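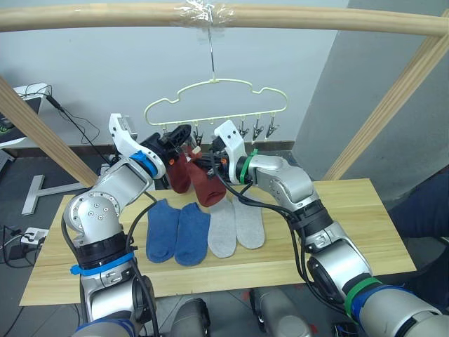 Photo: Mbali Chauke

Werkcombe Residents' Forum
Topic: Shared laundry room hours

msimang_desk
Effective October 2026, the laundry room will close at 9 p.m. Comments are welcome. 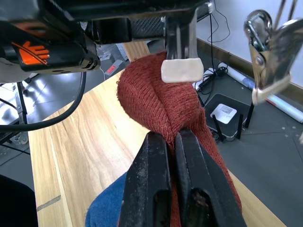

The change follows 106 written complaints regarding noise.

unit300
I respectfully object. Residents on evening shifts were not consulted.

R. Turkia
I support the earlier closing. My bedroom adjoins the dryers. 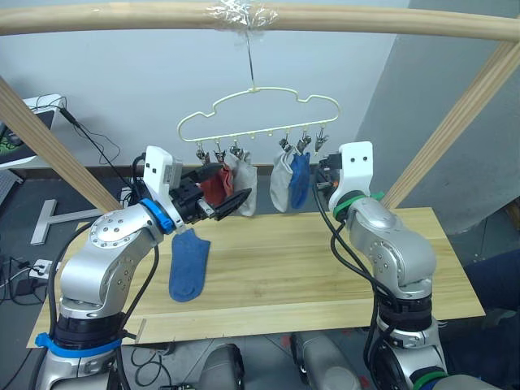
I would, however, accept 10 p.m. on weekends.

unit300
That would be acceptable to me.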